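The table comes first: Anjana Jayasinghe on setting up a room for working with your hands

By Flynn Maihi

Anjana Jayasinghe has opinions about tables, and I'd barely gotten my coat off before I was hearing them. We met on a Tuesday morning at Dunthorpe, the converted print shop where she runs Tipoki, her small business fitting out workrooms for people who sew, mend, sort, pack, glue and otherwise make a mess on a flat surface. She is 68 and moves faster than I do. I had planned to stay for an hour. I left after lunch, with sawdust on my notebook and a strong desire to rip out my spare room.

"People start with the storage," she told me, pulling out two stools. "They buy the bins, they buy the shelf, they buy the thing that hangs on the door. Then whatever space is left over, that's where the table goes. I start with the table and let everything else fight for a spot!"

She learned this the slow way. Before Tipoki she spent 20 years in the alterations department of a department store, in a basement room where the cutting table was too low and the lamp was on the wrong side. She still remembers which hip hurt. When the store closed she bought the table (yes, the low one) and had a neighbor put it up on blocks.

"I stood at it that first night and thought, well, I could have had this the whole time. Four blocks of wood! I was furious, and then I was so happy I hemmed all my curtains."

Her method for finding the right height is pleasantly simple. You stand the way you normally stand, in the shoes you normally wear, and let your arms hang. Bend your elbows. She likes the surface a little below them for most work and lower again for anything you have to lean on, like kneading or pressing. For tiny work she wants it higher. She carries a strip of cardboard with pencil marks on it, and she measured me against the doorframe while we were talking about something else entirely. I'm now a pencil mark labeled "Flynn, boots."

The whole of Tipoki fits in 600 square feet, and the part I loved best was the rack of surface samples by the sink. Jayasinghe hands them to people one at a time and has them drop a button on each. Some samples send it skating onto the floor. Others just stop it. Jarrah Cosgrove, who builds most of her tabletops, thinks the button business is a bit of theater, but he also told me he has changed his finish twice on account of it.

I asked her about color, expecting a shrug, and got the best answer of the day.

"White is lovely until you've been at it all afternoon," she said. "The glare comes right up at you. And black eats your thread, your screws, your little needles. I like a brown. A plain brown, like a paper bag. Light things show up and dark things mostly do too, and your eyes don't get tired. Walls can be white, I love a white wall behind a table, because then you can see where the table ends."

She is just as keen on mats. A mat, in her view, is a promise about where the work happens. Tools can live around it. Coffee can live well away from it. At the end of the day you clear the mat and leave the rest if you have to, and in the morning there's a place to begin. She spends 20 minutes every evening on her own, with the radio on, and says she looks forward to it more than dinner.

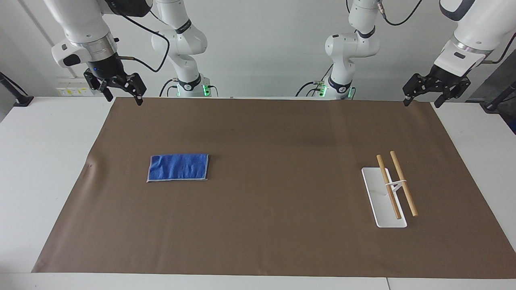 "The back edge is where everybody goes wrong," she said. "They push the table tight to the wall and then the back third turns into a museum. Old mugs, a stapler. I ask people to reach out without leaning, and wherever their fingertips land, that's the end of the useful table. Past that you've bought yourself a shelf."

She'll leave a gap behind a table if the room allows it, enough for a hand and a broom. Dropped pins can be swept out. Cords have somewhere to go. Ngaio Hollis, a quilter who hired Tipoki last November, told me the gap was the one suggestion she argued about, and she gave in only after finding a pair of good scissors that had been wedged back there through two house guests and a new carpet.

What about people with no room at all? Jayasinghe lit up. She has done a closet, a landing, and the end of a hallway. The closet had a drop-down top on two hinges, a lamp on the left and one drawer. The owner repairs clocks in it and keeps the door open with his foot.

"I'd take that closet," she said. "Everything in it is one reach away. Put me in a ballroom and I'd still be working in one corner."

Before I left she let me try the old basement table, which is still on its blocks by the window. I dropped a button on it. It rolled a few inches and stopped against the edge of her mat, and she told me to put it back in the jar.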